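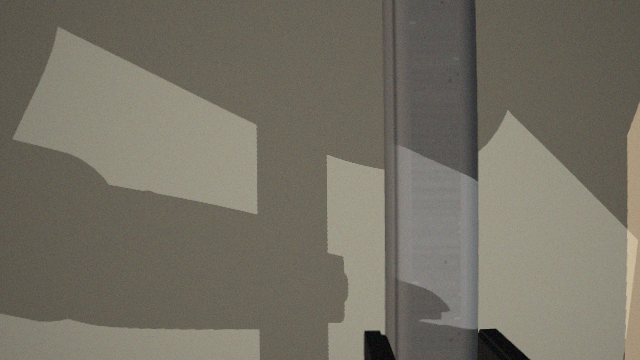
Handout 8: Why your planner is lying to you (politely)
Robot Software Lab - Sunita Mahmoud
Revised 2026-08-25

By this point you have a perception stack that returns poses and a planner that believes them. The planner believes everything. Give it a bar rotated by 54 degrees the wrong way and it will hand back a smooth, collision-free path to the wrong grasp, then report success.

So before you touch a cost function, plot the target frame and the grasp frame in the same view. Most of last June's bug reports ended there.

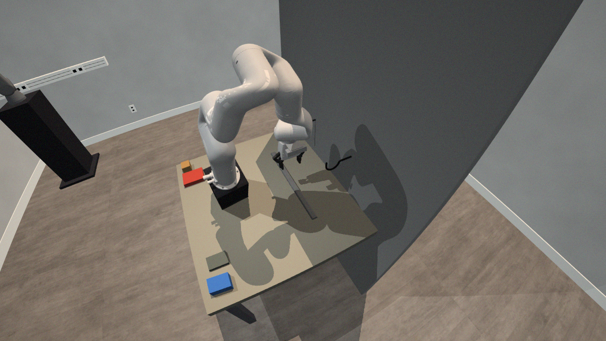 Fig. 1. Gripper open over the table, rod lying diagonally below.

The bar task runs in Waseck, our simulator, as three states: approach, grasp, lift. Each has an exit test, and the exit test is where people get lazy. "Fingers closed" is a fine test for closed fingers. For a grasp, check the finger gap against the bar's width, and check again after the lift.

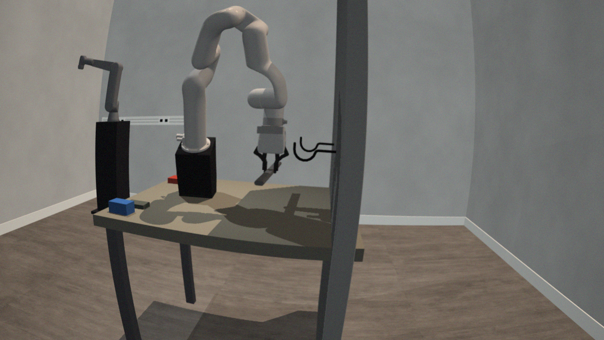 Reading time: 2 minutes, longer if you open the logs

Once the bar is attached, tell the planner. It needs the bar in the collision model as part of the arm, or it will plan for a bare gripper and sweep the far end through whatever is nearby. Ezekiel Mercado's helper script does the attaching. It does not do the detaching, a fact he considers documented. 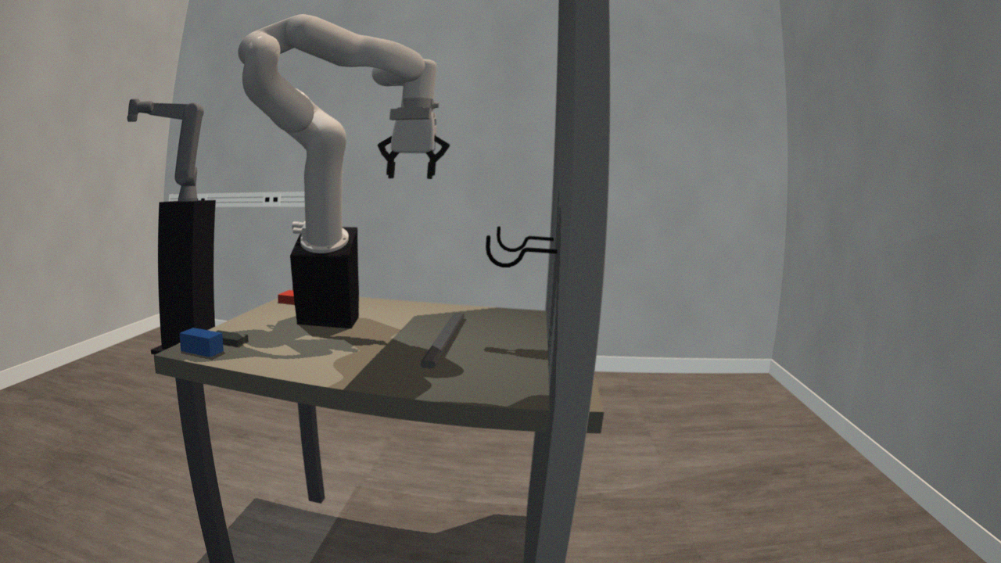
Collision checking is only as good as the list of things you check against. The default Ivholm scene file loads the table and the blocks and calls it a day. Thin parts are where you pay for this: the two wire hooks on the upright post need meshes of their own, as one convex hull around the pair fills in the open U of each and makes any goal inside it unreachable. Split each hook into short capsules. Then raise the edge-check resolution to 200 steps per segment and go get a coffee - it will be slow.

For next time: run the lift with and without the attached bar, save both paths, and bring the one you'd be embarrassed to run on hardware.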